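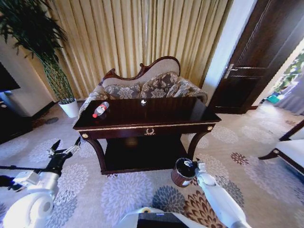
A glossy tabletop shows everything: fingerprints, dust by noon, and above all water. Most of the calls we used to get at the Jurnen repair bench were for rings and haze on dark furniture, and most of them could have been fixed at home in an evening. These are the methods we still give out.

## Find out what finish you have

Pick a spot underneath or inside a leg. Dab on a little denatured alcohol with a cotton swab and wait a minute. Shellac goes soft and sticky. Lacquer and polyurethane mostly ignore it, though you should wipe them dry right away. Older mahogany pieces are often shellac, and you treat them gently: no alcohol, no ammonia, no all-purpose spray.

If the surface feels slick and a little gummy, there is probably old polish on it. Take that off first with a cloth dampened in mineral spirits, windows open, and let it air out before you do anything else. Lay the used cloths flat outdoors to dry. A wadded rag in a trash can is a fire hazard.

## White rings

White means the moisture is in the finish and hasn't reached the wood. Start with the mildest thing.

1. Leave it alone for a day or two. Fresh rings often fade.
2. Set a hair dryer on low and keep it moving, a hand's width above the mark. Stop if the surface gets too warm to touch.
3. Rub in a little petroleum jelly, leave it overnight, and wipe it off in the morning.
4. If the ring is still there, use plain white non-gel toothpaste on a damp cloth. Go with the grain, light pressure, and check every few strokes. This is an abrasive and it will dull a high gloss, so plan on waxing afterward.

Virgil Ardeleanu, who ran the bench before me, skipped the toothpaste and used rottenstone in mineral oil. It is slower and gives a better shine.

## Black rings

Black marks are in the wood itself. You can't rub them out, and the finish has to come off before they can be bleached. On a piece you care about, take it to a shop. I paid $370 to have one tabletop redone and would do it again.

## Cold drinks and bottles

Coasters only work if they are where people sit. Keep a stack at each end of a console or coffee table. Felt or cork on the bottom is fine, but bare rubber and soft vinyl can react with lacquer over time and leave a print that won't polish out.

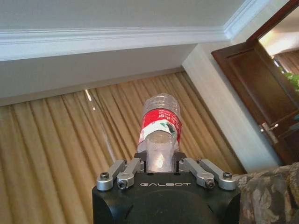 Sweating glasses do more harm than spills. A spill gets wiped up, while a glass can sit through a whole movie. If you do find a puddle, blot it and don't wipe -- wiping pushes water into the seams of the trim and the drawer edge, where veneer starts to lift.

## Metal trim and small ornaments

Gold-colored bands and medallions are often a thin plating or a lacquered brass. Dust them with a soft, dry paintbrush. Brass polish will strip either one, and it leaves a white crust in the corners that is hard to get out of the wood.

## Wax

Use paste wax twice a year at most. Put on a thin coat, wait 18 minutes or so by the directions on your can, and buff with an old T-shirt. If it streaks, you used too much. Austra Kazlauskienė at Pärn Upholstery waxes only the tops and gives the legs a dry cloth, and her showroom pieces look fine.

## The carpet underneath

Heavy furniture dents carpet. Move the piece a couple of inches every few months, lifting it with a helper. Curved legs snap if you drag them. For dents you already have, lay an ice cube in each one, let it melt, blot, and fluff the pile with a fork. Make sure the spot is fully dry before a wooden leg goes back on it, or put a square of foil under the foot overnight.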